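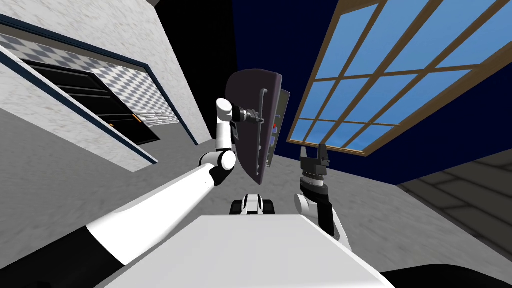

2019-10-21 Prukileo シミュレータ／冷蔵庫ドア開放タスク　左アーム保護停止の件

記録:Cheng-en Man

シーンは Flonel キッチン、ロボットは双腕の標準モデル。制御スタックは Drollus、接触ソルバは Santoso のまま変更なし。

現象

左グリッパでハンドルを把持し、ドアを引き開ける途中で左肘の関節トルクが上限に張り付き、保護停止。停止後もグリッパの閉指令が残り、ハンドルを掴んだままアームだけが拘束される。この状態でリセットせずに再開指令を送ると、手首がハンドルを軸に跳ねる。実機なら指かハンドルのどちらかが壊れる動き。

発生はステップ 409。シード固定で再現する。シードを変えると発生ステップは前後するが、止まり方は同じ。

最初に疑ったもの

- 把持位置のずれ → ログ上の把持点は目標どおり。指先の滑りなし。
- ドアヒンジの摩擦係数 → 既定値。半分に下げても停止する。
- 右アームとの自己干渉 → 干渉チェックのフラグは一度も立っていない。右は待機姿勢で固定。

ヒンジ摩擦を下げても停止トルクがほとんど変わらないので、ドアの重さの問題ではない。ハンドルの軌道とグリッパの軌道が食い違って、閉リンクの内力が溜まっていると見るのが妥当。

原因(暫定)

軌道生成側のヒンジ軸がモデル側と一致していなかった。4月のアセット更新でドアの原点が移動しており、こちらの設定ファイルが古い値を参照したまま。ドア角が小さいうちは円弧のずれが把持のコンプライアンスに吸収されるため、開き始めでは異常が出ない。角度が増えるにつれて半径方向の誤差が内力になり、ドア角 69 度で上限に達する。

アセットの更新履歴には原点変更の記載があった。読んでいなかったのはこちらの落ち度。

対処

1. ヒンジ軸を設定ファイルに直書きするのをやめ、起動時にモデルから読む。
2. 把持中の手首に半径方向の力の閾値を設け、超えたら引き動作を中断する。
3. 保護停止からの再開前に、必ずグリッパを開いて内力を抜く。ハンドルから離れたことを接触フラグで確認するまで、アームへの指令は受け付けない。

3 は今回の件と独立に入れる。軸が合っていても、床や棚に引っかかれば同じ状況になる。

確認結果

1 のみ適用して同じシードで再実行。ステップ 409 を通過し、目標角まで到達。肘トルクは上限の半分以下で推移。

2 は軸をわざと旧値に戻して試験。閾値で中断した。ただし中断後の保持姿勢で微小な振動が残る。ゲインの問題と思われるが未調査。

3 は単体試験のみ。指を開いた状態で手首カメラ側の表示と指の開度ログを突き合わせた。

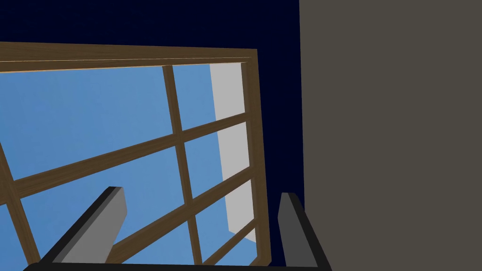 最終更新:2019年4版(ヒンジ軸修正の結果を反映)

開度の突き合わせについて補足。開指令後のログ値は全開で、手首側のビューでも指の間に何も挟まっていない。背景は窓と壁で、ハンドルとの接触判定の確認には使えない。離脱の判定は接触フラグで見ること。画像だけで「離れた」と判断する処理は入れない。

接触フラグ自体にも注意点が一つ。Santoso は接触が消えてもフラグを 2 ステップ保持する。離脱直後に読むと、まだ接触中と返る。逆方向の誤り(接触しているのに離脱と返る)は今のところ出ていないので、安全側と考えて待ち時間で吸収する。ソルバ側の設定は触らない。

残件

- 中断後の微小振動。位置ゲインを落として再試験。
- 3 の通し試験。把持中に強制停止をかけ、開放、離脱確認、再開まで一続きで流す。
- 旧値を直書きしている設定ファイルがほかにないか検索。引き出しと食洗機のタスクは同じ書き方をしているはず。
- 停止時のログに把持状態を含める。今回は閉指令が残っていることに気づくまで時間がかかった。停止理由の欄が「トルク超過」だけでは、掴んでいるのかどうか分からない。
- アセット更新時の原点差分を出力するスクリプト。既存の差分ツールはメッシュしか見ていない。

実機への展開は 3 の通し試験が終わるまで保留。ドア開放タスクの実機用設定は無効のままにしてある。有効化するときは、先にこのページの残件を確認のこと。

試験条件のメモ:左手首の力センサはオフセット補正済み、重力補償は有効。ドアは全閉から開始。右アームは待機姿勢、指は開。照明と背景は Flonel の既定。タイムステップは変更していない。旧値の設定ファイルは比較用に残したが、起動スクリプトからは参照を外した。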